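Evaluating the Honside Desk Task Package for Humanoid Robots
Student project report, Naledi Coetzee
27 December 2024

1. Background

Honside sells a package of ready-made office skills for full-size humanoid robots. The buyer gets a trained control policy, a setup guide and remote support for the first term of use. Our department took a trial license in June to find out if the package is good enough for the second-year teaching lab. The quoted price after the trial is 3943 dollars per year.

I was asked to look at one skill only, the filing skill, in which the robot puts a flat item into an upright file holder. My supervisor chose it because it needs a steady reach and a fairly exact hand position, and students can see right away if it went wrong.

2. Setup

The setup guide asks for a work surface in front of the robot and a fixed place for the file holder. It gives a range of table heights but says little about how far the holder may be from the robot's feet. I tried several distances before settling on one and marking it in my notes. The robot stays on a safety tether during all runs, as our lab rules require.

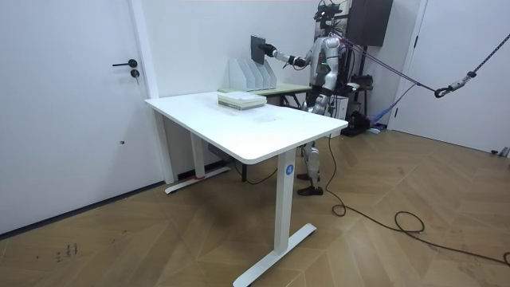
Loading the skill took longer than the guide says. The installer, which Honside calls Clodell, stopped twice with a network error and had to be started again from the beginning. Support answered by email the same day and sent a newer version, which installed on the first try.

3. Method

I did 62 runs of the filing skill. A run counted as a success if the item ended up standing in a slot and the holder had not tipped over. Before each run I put the holder back on its mark and reset the arm to its start position. Runs stopped by the operator were counted as failures.

4. Results

Of the 62 runs, 10 failed. Most failures came from the last part of the reach, when the item touched a divider and the hand kept pushing. In 2 of the failed runs the holder tipped. The others were stopped by hand.

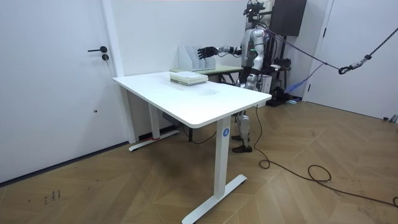 Moving the holder a small distance off its mark made things worse, but I did not do enough of these extra runs to give a rate. The guide should state the allowed error in placement. Honside's logging tool, Zaki, saves the arm position for each run but leaves out the reason for a stop, so I wrote those down on paper.

5. Comparison and recommendation

The only other package I could get information on was Nititz, which is cheaper but has no filing skill yet. I recommend renewing the Honside license for one year, on condition that the stop reason is added to the logs. A second student should repeat the runs with thinner items, such as single folders, before the skill is used in class.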